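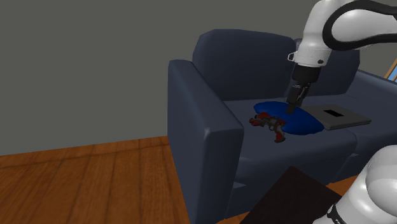 Sofa with pillow, toy gun and closed laptop on the seat. Rendered.

September 12, 2023
Channel revenue estimates, Skunport model, rerun after the view-count fix

Picked up from the broken run. The estimator was reading lifetime views where it should have read trailing 30-day views for any channel whose daily history had a gap. Grokell patched the feed on their side and we now get a null for missing days. Nulls are dropped before the monthly sum and the sum is scaled up by the share of days present. Channels with fewer than 20 days present are skipped and written to the reject file.

Input: 1704 sports channels from the Grokell export. After rejects and duplicates, 1217 left. Most of the rejects are channels that post only in season and have no usable history between events. Combat sports and winter sports lose the most. I have not tried to fill these in.

Rate per thousand views: still the single low/high pair for all of sports. This is the weakest part of the model. A channel with mostly Japanese or Brazilian viewers gets the same pair as one with mostly US viewers, and the export has only the country the channel lists for itself. For league and promotion channels the listed country is often the head office. Did not change it today. Changing the rate and the view window in the same run would make the comparison useless.

Compared against the January run:
- Median monthly estimate went down. Expected, as the lifetime-view error only ever pushed numbers up.
- Top of the list is nearly the same order. Large channels had full histories and were never hit by the bug.
- The middle moved a lot. Several club channels dropped far enough to change bracket on the public page.
- 17 channels went up. Checked these by hand. All had a real jump in views from a single clip, mostly short vertical video.

The short video problem is separate and still open. Shorts views are counted the same as long video views and they should not be. The export has no split. Ollow has a per-video table with duration in it, which would let us sort by length and apply a lower rate below the cutoff. Their table lags by several days and uses different channel keys, so a join has to go through the channel URL. Tried the join on a small sample. Handles that were renamed fail to match. Need a lookup for old handles first.

Net worth figure: left as is, a multiple of the yearly estimate. It ignores sponsorship, ticket sales, merchandise and anything the parent company earns. For a channel run by a league the number means very little. I would like the page text to say "estimated channel value" on those. Wainwright template has the string hard-coded in two places, the header and the FAQ block. Note left in the template file.

Rounding: page shows two decimals on thousands. Too precise for an input this rough. Suggest whole thousands below a million and one decimal above.

To do
Build old-handle lookup, rerun Ollow join.
Ask Grokell if viewer country can be added to the export.
Split the reject file by reason. Right now gaps and duplicates are mixed together.
Hold the public page update until the bracket changes are spot-checked.

Run settings and reject file are in the Skunport folder with the old output next to them. Old output not to be deleted yet.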